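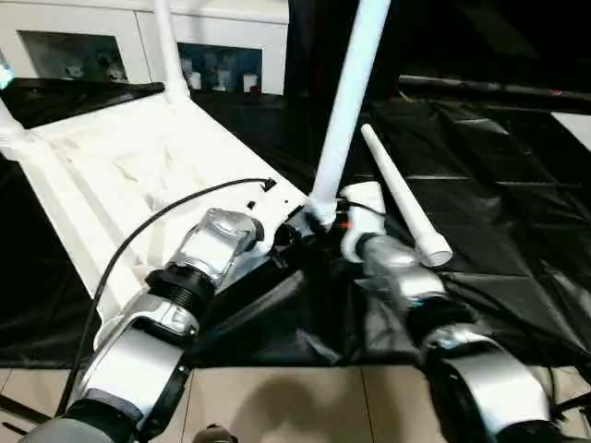
White plastic chair on its back on black plastic sheeting.

Evening Latvian class or self-study for a beginner?
Posted by Kumen, June 1, 2020

I moved to Latvia for work and my office runs in English, so after a year I can say hello, thank you and not much else. I want to be able to deal with the pharmacy, the landlord and the people on my stairs. There is an evening course near me, 45 lessons for 385 euros, two evenings a week. The school says it ends at A1. I could also buy a textbook and work through it alone, which would cost a lot less. I have no exam to pass and no deadline. Has anyone done it both ways? I also speak some Russian, if that matters.

Ozoliņš
Take the course. I tried a book first and quit at the chapter on the locative. With a class you have to show up and you have to speak, even badly. Before paying, ask these things:

How many people are in the group. More than ten and you will hardly talk.
Is the textbook included in the price.
What happens if you miss a lesson.
Is the teaching in Latvian or in English.
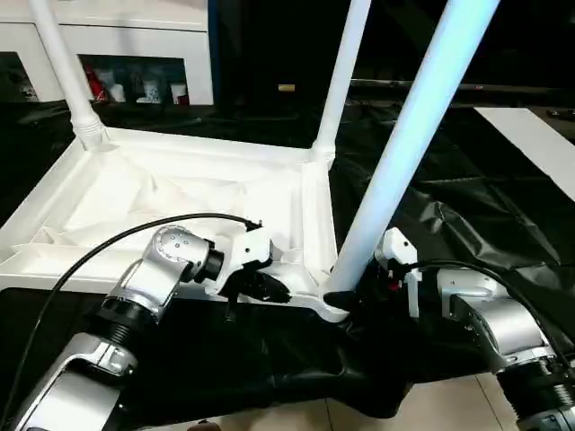 The price looks normal to me. I paid 302 for a shorter course two years ago, and the book was extra. Also ask if they will let you sit in on one lesson before you sign up. Mine did, and I moved down a level after it.

Your Russian will help with cases and a little with verbs. It won't help with vowel length, so have somebody correct you on that early. Write the long marks from the first day too. I left them out for months and had to relearn the spelling of words I thought I knew.

Denier
just use an app, its free

Kollari
I did it alone. It took me roughly 100 evenings to get through a beginner book, and at the end I could read signs and letters from the building manager but froze on the phone. If you go this way, pay for a conversation hour now and then. I started those in May and should have started much sooner. For the pharmacy and the neighbors you need listening more than grammar, and the book audio is far slower than real people.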